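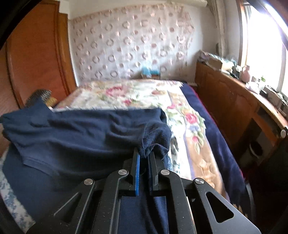
Davoud Naseri had asked whether the Skisuvness hand gripper needs recalibrating every time the pads are changed, and he wanted the procedure in writing. It does, and the steps follow. They apply to the current kit with ribbed blue pads. Owners of the earlier Rosach version should use the sheet supplied with that unit.

Changing the pads

Switch the logger off and open the jaws fully. Press the old pad out from the tip end. Wipe the inner face of each jaw with a dry cloth and let any adhesive residue come away before fitting the new pad. Solvent attacks the jaw coating. Seat the new pad with the ribs facing inward and hold it under firm pressure for 120 seconds.

Zeroing the jaw width

1. Close the jaws until the pads touch. Do not squeeze past first contact.
2. Hold the zero button for seven seconds. The logger stores the closed position.
3. Open the jaws to the stop and press once to store the open position.
4. Cycle the jaws slowly and check that the width trace has no flat spots. A flat spot usually means a tight pivot pin. Back it off an eighth of a turn and start again.

Recording with clothing and bedding

Take hold of a garment at a gathered fold, where the pads have several layers to bear on. A single flat layer of smooth cloth tends to slip. Lift slowly, pause, then lower and release. Keep each take short and start the next from a different grip point.

Dark cloth on a dark cover gives poor edges in the footage. A light or printed blanket underneath is a better working surface. Draw the curtain if glare from a window reaches the lens.

Wear

We replaced our pads after more than 500 grasps on cotton and fleece, when the ribs began to round at the tips. Mahmoudi sells spares in pairs. Change both sides together and repeat the zeroing steps.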